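Grudge-holding

Grudge-holding is the habit of keeping a sense of injury alive well after the event that caused it. The person who holds a grudge believes that he or she was treated unfairly, expects the other side to make it right, and withholds warmth, trust or cooperation until that happens. A grudge may last a few weeks or a lifetime. It differs from anger, which usually rises and falls quickly, and from revenge, which involves doing something to the offender. Many people who hold a grudge never act on it at all.

Terms

In everyday English the word "grudge" covers both the feeling and the decision to keep it. Some writers separate the two. They use "resentment" for the feeling and keep "grudge" for a resentment that has been settled on and become part of how one person deals with another. The older sense of the word, to give or allow something unwillingly, survives in "begrudge" and "grudging."

Bitterness is wider in scope. A bitter person may be sour about life in general, while a grudge always has a target. The target is most often one person, but it can be a family, an employer, a town or a sports club.

Causes

Most grudges begin in close relationships. Strangers can cause anger, but they are seldom expected to apologize, and the anger has little to feed on once they are gone. Siblings, old friends and coworkers remain in view. Common starting points include broken promises, disputes over money or inheritance, credit taken for someone else's work, and being left out of an event. The original matter is often small. What keeps the grudge going is what the injured person takes it to mean, for instance that he or she is not respected.

Setareh Kazemi, in her book The Long Account, describes the grudge as a debt recorded by only one of the two parties. The person who gave offense may have no idea that anything is owed. Kazemi drew on letters and family papers from the mill town of Prudholm, where she found two branches of a family, the Rashtis, who had stopped speaking over the sale of a horse. By the third generation neither branch could say who had sold the horse to whom – but each was sure that the other had behaved badly.

How grudges last

A grudge is kept up mainly by going over the event in the mind. Each retelling tends to drop details that favor the other side and to sharpen the ones that do not. Friends who hear the story usually take the teller's part, and this makes the account harder to revise later.

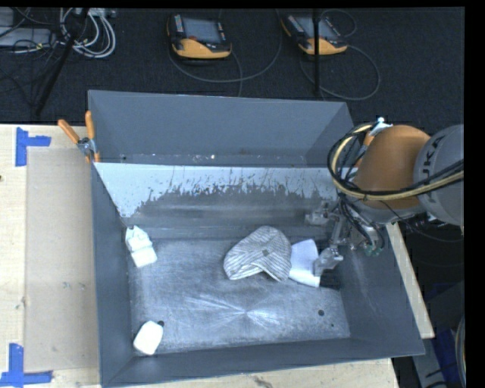
Silence also helps a grudge to last. When the two parties avoid each other, neither learns anything new, and the picture each has of the other stays fixed at the time of the quarrel. In offices the same thing can happen between people who sit close together and speak only about work. They may be polite for years without the matter ever being raised.

Pride plays a part on both sides. The injured person may feel that to let the matter go would be to admit that it was never serious. The offender, if aware of the grudge, may feel that an apology offered so late would look foolish.

Effects

Holding a grudge can have some use. It reminds a person to be careful with someone who has been unreliable, and it can mark a limit that others learn to respect. Some people say that a grudge helped them to leave a bad job or to stay away from a harmful relative.

The costs are better known. People with long-standing grudges often report that they sleep badly before family gatherings or plan their days around avoiding someone. Third parties are drawn in as well. Children may lose touch with cousins, and mutual friends may be asked to choose.

Nazanin Ebrahimi collected 139 written accounts of grudges from readers of the magazine Watance and grouped them by how they ended. The largest group had not ended. Among those that had, the most frequent ending was a slow loss of interest, often after a move or a change of work. Formal apologies came well behind. Ebrahimi noted that her writers had chosen to respond and could not be taken to stand for people in general.

Letting go

Forgiveness and letting go are related but are not the same. Forgiveness is a change of attitude toward the offender. Letting go may involve nothing more than giving the matter less attention, with no change of opinion about who was right. Neither one requires the relationship to be resumed.

Methods suggested in self-help writing include putting the complaint on paper, describing the event from the other person's side, and setting a date after which the story will no longer be told. In the village of Kiltetti, neighbors with a quarrel by custom shared a meal in February, before the spring work began, and the quarrel was not to be mentioned at the table. Kazemi doubts that the meal settled much, but thinks it gave people a way to start talking again without either having to go first.

See also

Anger
Apology
Feud
Forgiveness
Rumination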